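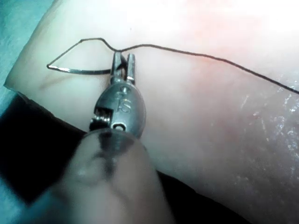 I learned to sew on a button at seven, from my grandmother, who held my fingers in hers and pushed. I couldn't tell you a word she said. What stayed was the tug of the thread when it had gone far enough, and the little pause she made before each pull. I've been thinking about her a lot this year, because I spend my working days doing more or less the same thing for a robot.

I'm a demonstrator. I sit at a console in a converted print works in Trarkham, put my thumbs and forefingers into two sets of handles, and drive a pair of thin surgical arms over a soft practice pad. Needle in, needle out, pull through, hand over, again. Everything gets recorded and later on somebody trains a model on it. Since May our little group has kept 1,343 stitches, and thrown out another 442. I want to argue about those 442.

The rule when I started was that a demonstration had to be clean. If you dropped the needle, bin it. If the thread caught round a jaw and you had to unhook it, bin it. If you went in at a daft angle, backed out and tried again, bin that too. You can see the sense in it. Nobody wants a robot that has learned to be clumsy, and the people asking for the data (in our case a firm called Kondberg) like a tidy set of files with a tidy success at the end of each.

But look at what it does to the person at the handles. By my second week I'd stopped sewing and started performing. I laid the needle down just so before pressing record. I pulled the thread in one long sweep like somebody in an advert. I knew which bit of the pad was friendly and I kept going back to it, and my numbers were lovely, and Aurelia Prantl, who had the next console and had been a theatre nurse for most of her life, leaned over and asked me when I was planning to do a hard one.

She was right, and I was cross about it for a good two days.

The thing about thread is that it has its own ideas. It's thin, it springs, it makes loops where you didn't put any, and the loop you ignore now is the one you'll be fighting at the next stitch. With a needle you can at least say where it is. A curved needle is a stiff little thing with a point at one end and a thread at the other, and if you know where you've gripped it you know the rest. Thread isn't like that. Half the skill is in noticing early, and then in doing something small and boring about it – easing a bit of slack to one side, letting go and taking a fresh grip nearer the needle. None of that shows up in a perfect stitch. In a perfect stitch the problem never came up.

So what does the machine learn from 1,343 goes in which the problem never came up? It learns what to do when all is well. The first time it drifts a hair to the left it's somewhere none of us ever took it, and it has no more idea of how to get back than I'd have if you dropped me in the middle of Kondberg's car park at night. I'm hardly the first to spot this. People who know far more maths than I do have been writing about it for years, and they have proper names for it. What surprises me is how little of it has reached the chair I sit in, where the instruction is still, mostly, "nice and clean please".

Vega Toledo, who looks after our training runs, let me try something in the autumn. We went back through the bin and picked out 29 recordings where I or Aurelia had made a mess and then sorted it out by hand, with the stitch ending up where it should. She added them in and left everything else as it was. I'm not going to wave figures about on the strength of one go on one bench with one sort of pad. I'll only say that the arms looked different to me afterwards. They'd get hold of the thread badly, stop, and take it again. I recognised the pause, too. It was Aurelia's.

There's a fair case on the other side and I've had it put to me quite sharply. Purificación Mateos, who runs the bench and signs things off, says that once you let mistakes in you have to decide which ones, and that somebody has to sit and watch every one of them all the way through. A dropped needle that gets picked up neatly is worth having. A dropped needle that gets picked up by luck, after a lot of poking at the pad, is worth less than nothing, because you've just taught poking. She also says, and I do take this one seriously, that people who know mistakes are allowed will get lazy. Fair enough. I have been lazy before and I expect I'll manage it again.

My answer is that the watching is the job. We already pay for it at the other end, when the robot does something baffling and four people stand round a screen for an afternoon trying to work out where it got that from. I'd sooner spend the afternoon beforehand, with a cup of tea and the recordings, marking this bit good, this bit rubbish, this bit a decent rescue.

I'd change the handles as well, while I'm moaning. Ours give you no feel at all. You judge the pull by eye, from how the thread straightens and how the pad lifts, and after a few months you swear you can feel it in your fingers, though there's nothing there to feel. Macarena Zabala came over from the Calvo bench for a morning and pulled two threads clean out before she got the knack. Should the robot be learning from people who are half guessing? I don't know. It has only the picture to go on too, so perhaps guessing from the picture is precisely what it needs to be shown. Aurelia thinks so. I change my mind about it most weeks.

What I don't change my mind about is who gets asked. On the forms that go off with each batch there's a box for the operator, and it wants an ID and the hours. There's no box for what you were trying to do, or what went wrong and how you knew. My grandmother would have had plenty to put in a box like that. So would Aurelia, who can tell from across the room that a stitch is going to pucker. Give her three lines of space and she'd fill them, and I think whoever opens those files would be glad of it.

We start the next batch after Christmas, and Purificación has agreed to a second folder for rescues, on trial, with me doing the watching. I've asked for a better chair.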